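Chore Testers and Skeptics Wanted

Posted 12/06/2023

Toteck is looking for people to do ordinary chores with hand-held grippers, and to tell us plainly where the grippers make a mess of it. The work is paid. No background in robots is needed, and if you think the whole business is oversold you will be in good company here.

Why we are asking

You have seen the videos. A machine folds a shirt, everyone claps, and the clip stops before the second shirt. We have been to plenty of demos and we still dust our own shelves. Our view is that a machine that can clear a table in a stranger's home, with the stranger's things on it, is a long way off. We would like to find out how long, and guessing from sales material is a poor way to do it.

So we take the robot out of it for now. You hold a gripper in each hand and do the chore yourself, using only what the grippers can do. If a person with two good eyes and a lifetime of practice can't pick up a picture frame that way, we see little point in bolting the same gripper to a machine and calling it a housekeeper.

What you would be doing

Each session lasts 3 hours with breaks. You repeat short jobs from two lists.

Household list (Terkby room): picking up a framed picture that is lying flat, moving a small potted plant without tipping it, clearing and resetting a table, putting laundry in a basket, closing drawers.

Shop-floor list (Chege room): facing up shelves, sorting returns into bins, bagging small goods, breaking down cardboard boxes.

After every job you fill out a one-page sheet. Say if you dropped it. Say if you would have fired a person for doing it that way. "Bare hands would be quicker" is a fine answer and we get it a lot. Please write it anyway.

We plan to record 3000 attempts across the two lists. Failed ones stay in. An earlier round, which we called Trollden, was cut short when we saw that people were quietly redoing their bad tries, and the results looked far better than they should have. We threw that round out. If you fumble, leave it and go on to the next one.

Who can apply

Adults who can stand for most of a session and hold a tool in each hand with their arms out in front of them. Your forearms will get tired. People who have cleaned houses, stocked shelves or worked a register for a living are very welcome, as they tend to notice shortcuts that engineers miss. We have 11 places. Left-handers, please apply; we are short of you.

Pay and hours

$25 an hour, breaks included, paid at the end of each week. Sessions start at 10 in the morning, with a second group after lunch. We ask for at least four sessions before the end of December. You can quit at any point and keep what you have earned.

What we don't promise

This is temporary work and it does not lead to a permanent job. We don't promise you are helping to build anything that will ever do your dishes. The write-up goes out whichever way it comes out, and you will get a copy.

A two-gripper session at the table, with the framed picture and the flowers: 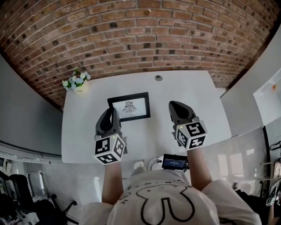
How to apply

Send a short note through the contact form on the Toteck site with "chore tester" in the subject line. Tell us which list you prefer, which mornings or afternoons you are free, and one chore you would never trust to a machine. Skip the resume. We reply to everyone, though it can take us a week.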